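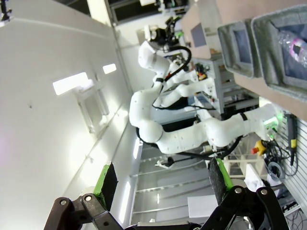 Chapter 6
Learning from Wrist-Mounted Views

6.1 Introduction

The preceding chapters treated the position of the camera as given. A fixed camera looks down on the work surface, its place relative to the robot base is measured once, and every later calculation rests on that measurement. The present chapter takes up the case in which the camera travels with the hand. The view then changes with every movement of the arm, and the same bin or bottle may appear upright in one image and on its side in the next.

Two properties of such a view will concern us throughout. The first is that the fingers of the gripper stay in a constant place in the image while everything beyond them moves. A learning method can make use of this, as the fingers supply a reference that needs no separate calibration. The second is that the background is largely uncontrolled. A wrist turned away from the work surface may take in walls, light fittings, cables and other arms, none of which have any bearing on the task. A policy trained on too few recordings will often attach importance to these things, and will fail when the room is rearranged.

6.2 The Urngate study

Much of the material in this chapter is drawn from the Urngate study, carried out by Jozefína Hrnčiar and Čestmír Havlíček at the Naltirano laboratory. The study asked how far a grasping policy depends on background that it ought to ignore. An operator guided the arm through a set of bin-picking tasks, and the wrist view was recorded together with the joint angles and the opening of the gripper. The recordings were divided into 3 groups according to how much the wrist was allowed to rotate between one grasp and the next.

In the first group the wrist was held close to level. The policy trained on these recordings completed 93 per cent of its trials when the test conditions matched the training conditions, but only 27 per cent when the starting angle of the wrist was altered. In the third group, where rotation was free, the policy completed 69 per cent of trials under either condition. The authors draw a cautious conclusion. Free rotation lowers the best result that can be obtained in a familiar setting, and in return the result holds when the setting changes. Section 6.5 considers whether the loss can be recovered by adding a second, fixed camera.

A repeat of the work at Lukville used a different arm and a shorter gripper. Its findings agree with those of the original study in direction, though the gap between the groups was smaller. The reader should bear in mind that finger length alters how much of the image is hidden from the policy, and that results from the two sites cannot be compared directly.

6.3 Terms used in this chapter

Wrist view: the image from a camera fixed near the gripper.

Roll: rotation of the wrist about the axis along which the gripper points.

Distractor: any item in the wrist view that plays no part in the task.

Idle segment: a stretch of a recording in which the gripper holds nothing and is not approaching an object. The treatment of idle segments is discussed in Section 6.4.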